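Grameo Boards > Play Kitchens and Pretend Food > Builds and Makeovers

Topic: Printed burners or painted burners? (and real pots, yes or no)

tinladle
Posts: 701
June 12, 2023

OK so I have fallen all the way into this hobby and I need people who get it! I'm redoing the cooking side of our play kitchen and I can't settle on the burners. The choices as I see them are painting rings on a board, like I did on the last one, or going with a panel that already has them printed on. The painted ones came out sweet but the red wore off in the middle where the pans sit, and by December it looked like someone had been at it with a cheese grater. What are you all using?

Also, pots. I love real metal ones. My sister thinks I'm nuts.

mossandmuffins
Posts: 20

Painted, every time! You can touch up paint in an afternoon. A printed top is pretty until the day it gets a scratch and then you're stuck with the scratch. I used the Tesevance chalk enamel with two coats of their hard wax and mine has held up fine under wooden pans.

Wooden pans being the point, I guess. I would never put metal on it.

stovetopstan

Printed. I've done it both ways and there is no contest on looks. Paint never gets that segmented glow, where the red is broken up by the dark lines. My painted ones looked like pizzas (my daughter served them as pizzas).

Real pots yes yes yes. The sound alone! A lid going down on a steel pot is the best noise in the whole playroom.

mossandmuffins

"The best noise in the whole playroom" is a sentence written by someone whose playroom is in the basement.

tinladle

Ha! Ours is next to the den, so I do hear every lid. Still love it.

I'm leaning printed now. Does anybody have one set into a white counter? I keep seeing them on dark wood and I'm worried black on white will look like a hole.

quietcolander

It doesn't look like a hole, I promise. I have black set in white and it's my favorite part. Pictures coming, the green piece is in the pot in the first one and down on the cooktop in the second.

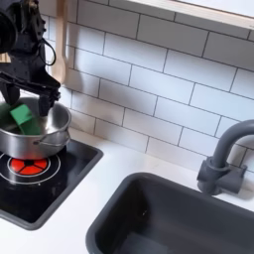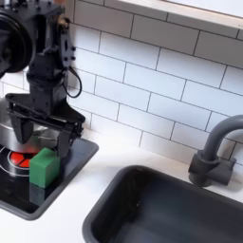 Page 2 of 9

stovetopstan

Oh that's gorgeous. The thin white ring with the red disc inside it, that's exactly the look I was trying to describe. And the gloss! The green one even gets a little reflection under it in the second shot.

tinladle

Sold. I'm sold! I was so sure the contrast would be harsh and it's lovely. I really like that the panel has rounded corners too, mine was going to be a plain square and now it won't be. And the raised edge makes it look like a proper appliance.

What's the green one supposed to be? Please say broccoli.

quietcolander

Whatever the cook says it is! Broccoli, lime gelatin, once it was "a frog but he's okay." I gave up on realistic food a while ago. Plain shapes get way more use here than the nice felt set from Osei, which mostly lives in its basket.

mossandmuffins

I'll admit it's handsome. I still think a glossy top with steel pots is asking for trouble, and I'd want to see it after a year of being dragged around on. The Trustis liner sheets are clear and you could lay one over the top, but then you lose the shine, so what did you gain.

Agree with you on plain shapes though. We have a bag of blocks that has been soup since forever.

stovetopstan

You could just teach them to lift the pot.

mossandmuffins

Have you met a three-year-old?

pantryghost
Posts: 9

New here, hi! Jumping in on pots. We went with a real saucepan that has short side handles, no long one, and it was a great move for us. The long handles stuck out past the counter and got bumped every time anyone walked by. Check the rivets on the inside if you buy secondhand, one of ours had a rough spot and I filed it down.

tinladle

Welcome! Great tip on the handles, I'm going thrifting for a short one this week. And I'm definitely going to look inside for rough spots.

quietcolander, did you cut the counter yourself? I have a jigsaw and a lot of confidence.

quietcolander

Cut a cardboard template first and trace it. Then tape the line before you saw so the white doesn't chip. Go slow on the corners, and please come back and post yours when it's in!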